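Workshop tips: changing backgrounds for two-arm training

These notes come out of the bench work Kátia Andrade and I did at Randlow this year. The question was a narrow one: does a two-arm policy pick up small flat things better on unfamiliar surfaces if the lining of the cell is changed often during recording? In our cell it did. Most of what follows is the shop side of it, which the write-up had no room for.

Buy paper by the roll, and buy ugly. Plain colors taught the policy very little. Large repeating patterns, leaves, medallions and stripes did the most, and the floor mattered more than the walls. We ended up with 16 linings. Remnant bins are fine for walls. For floors get a mat or heavy shelf liner that lies flat by itself.

Cut one cardboard template per wall and write the wall's name on it. Trim the paper a little short at the bottom so it doesn't buckle when the floor goes in.

Removable putty at the corners and halfway up. We tried double-sided tape first and lost an afternoon to scraping. Spray adhesive is worse.

Change the floor and walls separately. If a certain floor always goes with certain walls, you have fewer backgrounds than you think. Dariusz Olszewski spotted this in our first batch, and we threw out 422 episodes and recorded them again.

Matte over gloss, always. Glossy vinyl throws a bright patch that moves with the arms, and the policy will follow it. If you only have gloss, turn it over and see whether the back is usable.

Flat items are the hard part. A card lying on a mat gives the fingers almost no edge. What worked best was one gripper holding down the near side while the other came in low from across. Keep the approach slow for the last inch. Thin rubber on the fingertips helps and needs replacing more often than you would expect — check it every morning.

Cables: clip them along each link, and leave a loop at every joint big enough for the full bend. Run both arms through their whole reach by hand before you power up. A cable that is tight at one end of travel will pull the wrist off by a hair, and you'll spend a day blaming the model.

Wipe the floor lining with a dry cloth between sets. Damp cloths lift the ink on cheap paper.

Write the lining number in the log before the first episode of a set. Filling it in afterward from memory doesn't work.

On results. We recorded 4,000 episodes in total. The policy trained on mixed linings was tested on paper it had never seen, 579 trials, against one trained on a single gray floor with the same number of episodes. The mixed one dropped fewer cards and recovered more often after a missed first grasp. It was a bit slower. On the plain gray floor the two were close enough that I wouldn't argue for either.

We haven't tried fabric. Kátia thinks the folds will cause trouble, and she is probably right — but I have a bag of curtain ends under the bench and will get to them in September.
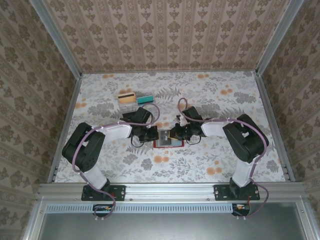 Until then the paper linings stay in rotation, floor changed at the start of each set and walls every third one. Store the spares rolled with the pattern facing out, so they curl toward the wall when you hang them.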